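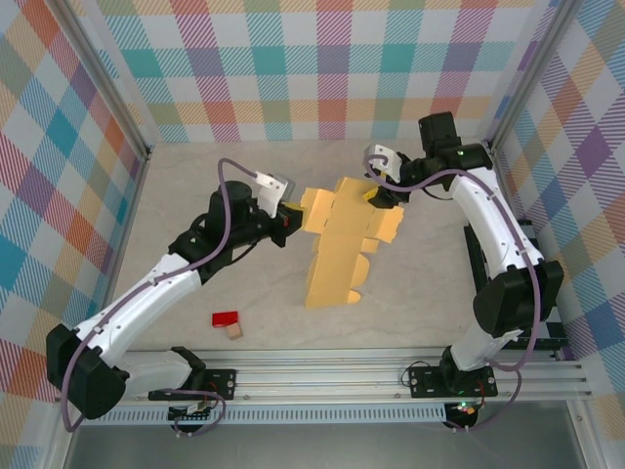 Photo: Hidis

I stayed up too late with the returns again, so this is mostly me getting my notes down before I lose them.

The Rindby water district question passed. The final count I have is 3,239 votes cast, with yes ahead by 405. I had expected it to be closer. In the spring meeting most of the people who spoke were against it, but the people who speak at meetings are a small slice of the people who vote, and I should know that by now.

The question asked whether the district could borrow money to replace the old main along Tultus Road. The wording on the ballot was hard to follow. I read it twice at home with the sample ballot in front of me and still had to look up what "general obligation" meant. My neighbor said she left it blank for that reason. I wonder how many others did the same. The county puts out a sheet with blank votes by precinct, but it usually takes a few weeks to show up.

I voted at 7:15 in the morning at the school gym. The line went out the door and past the bike rack. They had 2 scanners running, and one of them kept sending ballots back. Everyone was patient. A man behind me had brought a folding chair, so he had clearly done this before.
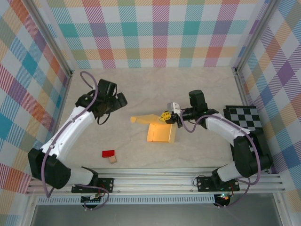
What happens next

The vote lets the district borrow, but it doesn't set the rates. Those come up at the February meeting, and I'd say that meeting matters more for your bill than the election did. If you live on the Selvanayagam side of the creek, check which zone you're in. The map changed last year and a few streets moved over.

There is also still the empty board seat. Anyone who lives in the district can file, and you need 100 signatures. I was asked if I would run. I said no, I have enough evenings taken up already.

I'll post the precinct numbers when I get them. If you have the old zone map in paper form, I would like to borrow it, as my copy is missing the back page.

Contact | Copyright Hidis, all rights reserved | Back to top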